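Progress report to the Khurana Fund
Zakine Fashion Workshop, Isusham
October 9, 2025

Dear colleagues,

With this report we inform you about the work done since May, when the second part of your grant arrived. The workshop trains young dressmakers and helps them prepare a small collection under the Zakine label, to be shown in Zullodwood next spring.

At present we have 28 trainees. Five of them joined late and are still learning pattern cutting, so they work in a separate group in the mornings. The others have finished the basic blocks for skirt, blouse and jacket, and they have started with evening wear. This is slower than we planned — bias cutting needs much practice, and we did not want to hurry it.

The collection will have 47 pieces. The sketches are all approved and the colours are fixed: dark green, rust and cream, with silver only for the evening dresses. For two coats the wool has not yet been delivered. The supplier has promised a new date, but we are also asking for samples from another mill.

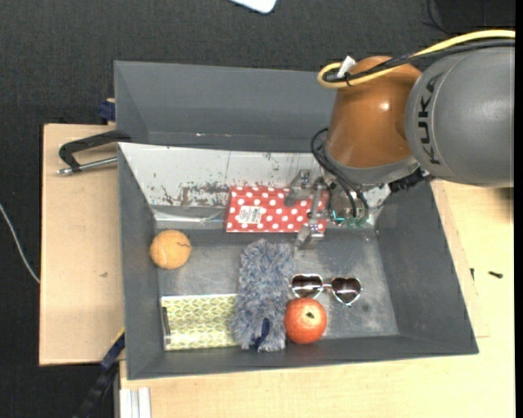

Will the collection be ready for the spring show?

We expect that it will. The day wear is on time, and for the evening dresses we have added one more sewing afternoon each week until the fittings.

Regarding money, we have spent less on fabric than in the budget and more on pressing and repair of the machines. We ask your permission to move the difference between these two lines. The total stays the same.

In the next period we will do the first fittings with models, choose the shoes and agree the order of the show with the hall in Zullodwood. The accounts are attached as a separate file.

With kind regards,
Zakine Fashion Workshop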